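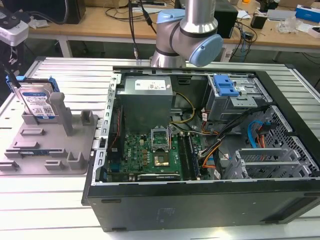
Figure 1. Tower on its side with the panel off and the processor socket open.

Section 2: Opening the tower and working at the board

Use this section for any desktop tower checked in at the Pulholm bench for inspection or parts service. Fixing the old thermal compound, fan and cooler is covered in the Skivmont supplement. Do not start here if the cooler is still on the processor.

Before you start

Shut the computer down from the operating system and unplug the power cord at the wall. Take off the monitor, network and keyboard cables as well. Press the power button once and hold it for five seconds, then wait 30 seconds before touching the case. Put on a wrist strap and clip it to bare metal.

CAUTION: Do not open the power supply for any reason. A faulty supply is replaced whole.

Opening and orienting the case

1. Lay the tower flat so that the removable side panel faces up. The slatted bench is fine for this as long as the case sits flat and does not rock.

2. Release the panel and lift it away. Store it upright under the bench.

3. Find the main parts before you unplug anything. In the Dell unit in Figure 1, the gray power supply is at the upper left and the drive cage, with its blue release latch, is at the upper right. The board is below the supply.

4. Take a photo of the cables for the job record. Orange, red and black leads look alike once they are loose, and their order is easy to lose.

5. Move slack cable away from the socket and the memory slots. Do not pull on a lead to get it out of the way. If it will not reach, unplug it by the connector body and tag it.

Checking the socket and processor

6. Release the socket lever and swing the bracket up to its full open position.

7. Look into the socket with a flashlight held low. You are looking for dust, paste and anything bent. Stop if you find damage and fill in a Poon slip before going on.

8. Pick up the processor by its edges only. Set it down in a clean parts tray while you work on the rest of the board.

NOTE: A processor left lying on the board can slide when the case is moved. Clear it before you turn or lift the tower.

9. Before refitting, match the corner mark on the processor to the mark on the socket. Lower it straight down, let it seat under its own weight, and close the bracket. If the bracket feels wrong, open it again and check the alignment.

Memory slots and expansion cards

10. Open the latches on the memory slots and lift each stick straight out. Write the slot on the bag label.

11. Remove the bracket screw from an expansion card before pulling the card. Keep the screw with the card.

12. Blow out the slots with short bursts of air, keeping the can upright.

Handling loose modules

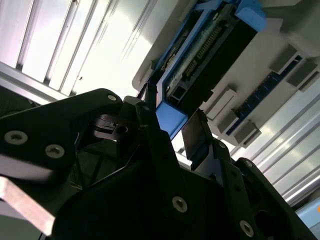

Figure 2. Electronic module held in a blue plastic carrier.

Where a module has a carrier, leave it in the carrier until you are ready to fit or bag it. Hold the carrier – not the parts on the module – and keep metal tools clear of the exposed side. Do not stack carriers. A shelf box for the Flallholm rack takes 85 bagged modules, laid flat with the labels facing out.

CAUTION: Keep modules out of ordinary plastic bags. Use the antistatic bags from the bench drawer, which come in packs of 200.

Closing up

13. Plug the tagged leads back in, working from the job photo.

14. Check that no cable lies across the socket bracket or under the edge of the side panel.

15. Refit the panel, stand the tower upright and reconnect the power cord. Run the start-up test in Section 3.

Corrections to this section go to Yurani Tello, with the step number in the subject line.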